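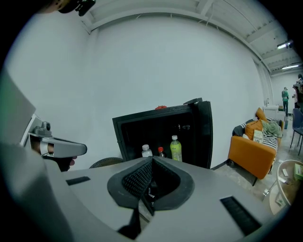

Week 8: Setting up and stocking the small fridge in a lounge

Module: Housekeeping and Guest Rooms, Nistbridge site
Notes by Bảo Phùng

Bring these notes to the Thursday practical. You will be working in pairs in the lounge at Dedovgate, and each pair will check, clean and stock one fridge, then leave the seating area ready for use. The written task is at the end.

1. Where the fridge stands

A small fridge gives off heat while it runs. Most of them lose it through the back or the sides, so a fridge pushed hard up against a wall will run for longer and use more power. Leave a gap behind it. The maker's leaflet gives the distance for each model and you should follow the leaflet, not your memory of another fridge.

The floor must be level. If the fridge rocks, turn the front feet until it stops. On a slope the door may swing open by itself or fail to shut, and both faults look like a broken seal when they are not.

Think about the door as well. Open it all the way and see what is next to it. A door that swings to the right needs clear floor on the right, and where there is a sofa on that side, as there is in the lounge, a guest must be able to stand at the open fridge without backing into the furniture. Walk it yourself before you decide. Changing the hinges over to the other side is possible on some models but is a job for maintenance.

2. Checking the door

Do this before any cleaning.

Run a finger along the seal, all four sides. It should feel soft and even. Hard patches and splits are to be reported.

Shut the door on a strip of paper and pull. You should feel some grip. Repeat at the top, the bottom and the opening side.

Glass doors need one more check. Look for chips at the corners of the pane and for mist between the layers, if there is more than one layer. Write down what you find even if it is small.

3. Cleaning

Switch off at the socket and take everything out. Put the bottles on a tray, never on the floor and never on the sofa.

Wipe the inside with warm water and a little bicarbonate of soda. Do not use scented spray, as the smell stays in a small closed space for days. Start with the back wall, go gently over any fittings there, then do the sides and the base. Take the shelves out if they lift out and wash them at the sink. Dry everything with a clean cloth before it goes back.

The outside takes a damp cloth and then a dry one. Black frames show every finger mark, so finish with the dry cloth and look at the door from the side, against the light. Glass is done last.

The top of the fridge is part of the fridge. People put small things down there and leave them - hair clips, bottle tops, keys. Anything that may belong to a guest goes in a lost property bag with the room and the time written on it. Dust the top, then leave it bare.

4. Stocking

Let the fridge run for an hour before you fill it. Warm bottles in a warm fridge take most of an afternoon to cool.

The lounge fridge holds soft drinks and water only. Rules for bottles:

Stand them upright with the caps tight.
Tall bottles go on the bottom shelf, where there is usually the most height. If a tall bottle has to lean, it is in the wrong place.
Labels face the front.
Keep each kind of drink in its own row, running from front to back. A single bottle of each kind, side by side, is enough for a quiet day.
Put the new stock behind the old stock and check the dates on both.
Leave a little space between the bottles and the back wall so the air can move.
Opened bottles are thrown away, however full they are.

Count by the size on the label when you fill in the stock sheet. The sheet has a line for 1000 ml bottles and a line for 2000 ml bottles, and a blank line for anything else. Do not guess a size from the height of the bottle. Students last year put several slim bottles down under the wrong line this way, and the order from Arnus came in short.

A fridge with only the bottom shelf in use looks bare to a guest, but it is not a fault. Spreading a few bottles over several shelves makes the count harder. Fill from the bottom and stop when the day's list is done.

5. The seating beside it

The person who does the fridge also does the sofa. Both are seen together from the doorway and one untidy item spoils the other.

Lift all the cushions off and vacuum the seat, including the crease at the back. Brush the arms. Look underneath, behind the legs, where caps and straws end up.

Shake each cushion and set it back on its edge. Where there are two colours, decide on an order and keep to it. With an orange sofa and orange pillows, a dark grey cushion stands out strongly, so its place matters more than that of the others. We put it at one end. Pillows should not be stacked in front of each other, as guests push the front one on to the floor.

Blankets are folded in three along the length and then in half, and laid over the armrest with the fold facing out. A blanket left crumpled near the armrest will be taken as used and sent to the wash, so if you know it is clean, fold it straight away. Light colours should be opened out fully and looked over on both sides first.

Wicker and other woven chairs are dusted with a soft dry brush. Water gets into the weave and dries slowly.

6. Recording

Fill in the sheet on the clipboard before you leave the room: seal, glass, shelves, stock in, stock out, lost property. Sign it. Ms Lưu collects the sheets after lunch and will not accept one filled in later from notes on your hand.

Written task

Write up to 900 words on the layout of a small lounge you know, at home or at work. Say where the fridge is or where you would put one, which way its door should open and why. Include a sketch plan with the sockets marked. Measurements may be in centimetres or metres, but use one throughout.

Hand it in at the Nistbridge office by the end of next week. Those who missed week 7 should also do the short task on linen counts, which is on the back of that handout.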